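January 14, 2019

The Pratholm Reuse Center accepts household goods from residents of the district, sorts them, and offers those in fair condition to the public at low cost. Signe Egilsson has supervised the sorting room for seven years. She spoke with the newsletter about the condition of donated plastic goods, a subject on which the Center receives frequent inquiries.

Plastic housewares, storage pieces and appliance housings make up a large share of the donations received at the Solheim Street entrance. Black plastic with a gloss finish, Egilsson said, requires more attention at the sorting table than any other surface.

"A white tub can be in use for years and still look presentable under our lights," she said. "Glossy black shows everything. People bring a piece in from a dim closet and are surprised when we set it down and the marks come up."

Staff are instructed to tilt each item under the lamp before recording its grade. Fine scratches that cannot be seen from directly overhead often appear when light crosses the surface at an angle. Egilsson asks new staff to look first at the broad faces and then at the edges and recesses.

"The recesses are where the dust stays," she said. "You can wipe a flat side in a second. A groove needs a brush, and it needs some patience."
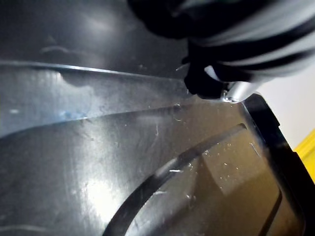
*Glossy black plastic at close range, with fine scratches, dust and a curved groove around a recessed area.*

The Center grades plastic goods on a scale adopted in March of last year. An item with surface scratches only is graded as fair and may be placed on the shelves once it has been cleaned. An item with a crack, a sharp break or a missing part that affects its use is declined or sent to recycling. Scratches by themselves have never been grounds for refusal, and Egilsson expressed the wish that more donors understood this.

"We had a woman telephone to apologize for a storage set before she brought it over," she said. "It was a Perano set, complete, with both lids. It was scratched from being stacked, as they all are. It was on the shelf for two days."

Asked how donors should prepare such items at home, Egilsson recommended lukewarm water, a small amount of dish soap and a soft cloth. Loose dust should be rinsed or brushed away before any rubbing begins. Grit that is pushed across a gloss finish with a dry cloth will leave new lines in it, and in her view a good part of the wear seen at the Center is caused by cleaning.

"Paper towels are what I would take out of people's hands if I could," she said. "They leave fibers in every corner, and then the person rubs harder to get the fibers off."

Items with electrical parts must not be rinsed. They are to be unplugged and cleaned on the outside with a barely damp cloth, and they should be delivered with their cords attached. The Center tests them in a separate room.

Polishing products are used sparingly. The sorting room tried a paste sold under the name Jetden on 34 items and found that it reduced the haze on flat faces but dried to a pale film inside grooves and along raised edges. Removing the film took longer than the polishing had. The remaining supply is now reserved for flat lids and trays.

Egilsson was asked whether a cloudy finish can be restored to its original shine. She replied that it depends on the plastic and that staff do not attempt it beyond an ordinary wash.

"We are preparing things for somebody's kitchen or garage," she said. "I would like them to be clean and sound. If the shine is gone, we say so on the tag and take a little off the price."

Donors may bring up to 40 items in a single visit without making an appointment. Lids should be packed with their containers, and small loose parts should be placed in a marked bag. Boxes are returned on request at the Solheim Street entrance.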